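Pressemitteilung der Robotik-AG am Schulzentrum Irberg

Räum das Stativ weg: Schüler-AG aus Irberg tritt im Mai beim Simulationswettbewerb Pranda an

Irberg. Eine Kamera auf einem Stativ vor einer Tür ist für die meisten Menschen ein Problem von drei Sekunden. Die Robotik-AG am Schulzentrum Irberg beschäftigt sich damit seit dem Herbst. Im Mai stellt das Team seine Lösung beim Wettbewerb Pranda vor, bei dem Schulmannschaften zweiarmige Roboter durch simulierte Wohnräume steuern und dort Dinge erledigen lassen, die zu Hause gern liegen bleiben.

Die Aufgabe, die sich die Irberger ausgesucht haben, heißt im Regelwerk »Freier Durchgang«. Der Roboter soll das Stativ fassen, anheben und so abstellen, dass sich die Tür öffnen lässt. Die Kamera muss dabei oben bleiben. Das Regelwerk erwähnt diesen Punkt in einem Nebensatz, die AG hat ihm den größten Teil des Winterhalbjahres gewidmet.

»Am Anfang waren wir der Meinung, das sei die leichte Aufgabe«, sagt AG-Leiterin Mwende Mohamedi. »Ein Stativ hat drei Beine und zum Anfassen ist reichlich da. Unser Roboter hat sich dann verlässlich für das falsche Bein entschieden.«

2.578 Durchläufe hat das Team bisher protokolliert. In 221 davon stand das Stativ am Ende dort, wo es stehen sollte. Die übrigen sind ebenfalls archiviert und werden bei Elternabenden auf Wunsch vorgeführt. Die Nachfrage ist beträchtlich.

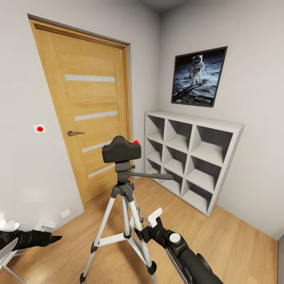
Simulationsansicht der Aufgabe »Freier Durchgang«: Der rechte Greifer befindet sich nahe am Stativbein, die linke Hand kommt von der anderen Seite. Grafik: Robotik-AG Irberg

Gearbeitet wird mit der Simulationsumgebung Masanja, die auf den vorhandenen Schulrechnern läuft, sofern im Nebenraum niemand ein Video ansieht. Jeder Durchlauf im Wettbewerb dauert höchstens 200 Sekunden. Gewertet werden die Endposition des Stativs, der Zustand der Kamera und die Zahl der Berührungen mit Wand und Möbeln. In der letzten Kategorie hat Irberg nach eigener Einschätzung noch Luft nach oben.

Neu ist in diesem Jahr die Arbeitsteilung der Arme. Bisher griff der rechte zu und der linke schaute zu. Jetzt sollen beide am Stativ anfassen, was die Zahl der möglichen Fehler verdoppelt, die Ergebnisse aber messbar verbessert hat. Den entscheidenden Vorschlag machte eine Gruppe aus der achten Klasse, die seither bei jeder Gelegenheit darauf hinweist.

Beim Wettbewerb trifft das Team unter anderem auf die Mannschaft der Partnerschule in Wusumbridge, die im Vorjahr gewann und das auch im gemeinsamen Chat nicht verschweigt.

Vor der Abreise lädt die AG zur öffentlichen Generalprobe in die Aula ein. Beginn ist um 17 Uhr, es gibt 40 Plätze und Kuchen. Der Eintritt ist frei – Spenden für eine neue Grafikkarte werden nicht zurückgewiesen.

Pressekontakt: Mwende Mohamedi, Robotik-AG, Schulzentrum Irberg. Anfragen bitte über das Sekretariat. Abdruck honorarfrei, Belegexemplar erbeten.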